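Home | Trips | Recipes | About | Contact

A December morning at the Heltau paper mill
Posted in December by the Slow Roads blog

I had been meaning to visit the Heltau mill for years, ever since a cousin sent me a Christmas card printed on their cotton paper, and this winter I finally got myself organized and booked a place on the open day. The bus from Beaulieu drops you at the bottom of the lane a little before ten, and from there it's a pleasant walk uphill beside the stream (wear boots, the lower part was all mud).

The mill has been making paper by hand for 87 years, and you smell it before you get to the door – wet cotton and something a bit like boiled potatoes, which I was told is the size they use to keep the ink from spreading. We were given tea in the old rag loft, where the sorting tables still are, and then taken down to the vats.

I could have stood there all day! The vatman dips the mold, lifts it, gives it one shake forward and one to the side, and there is a sheet. He makes 200 on a good day. We were each allowed a try and mine came out thick at one end and nearly bare at the other, but they pressed it anyway and I have it on the kitchen shelf. The drying room upstairs holds 3000 sheets on ropes, and it was lovely and warm after the vats, so our group rather lingered.

Lunch was leek soup and brown bread in the cart shed, where the local clubs and businesses had their tables. I bought a notebook from the Bilik bindery (stitched in blue, far too nice to write in) and a roll of marbled paper for my sister, and talked for ages with a woman who makes lampshades.
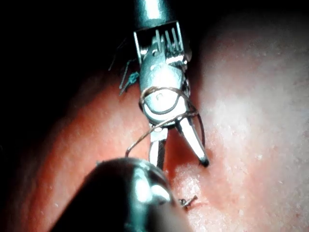 Comport wrote to me afterward that the felts are the part most visitors miss, and that I should have asked to see them being washed, which happens in the yard at three. I had gone back for a second look at the shop by then, so that's one for next time.

The last bus leaves at 4:15, and parking is in the field behind the chapel. Tickets included the soup.

Comments (3)

marshwren: We went last year and my sheet was all holes. Still proud of it.

Comport: The yard is slippery in winter, so go around by the gate.

tillyb: Do they ship the notebooks?

Older posts | Newer posts | Back to top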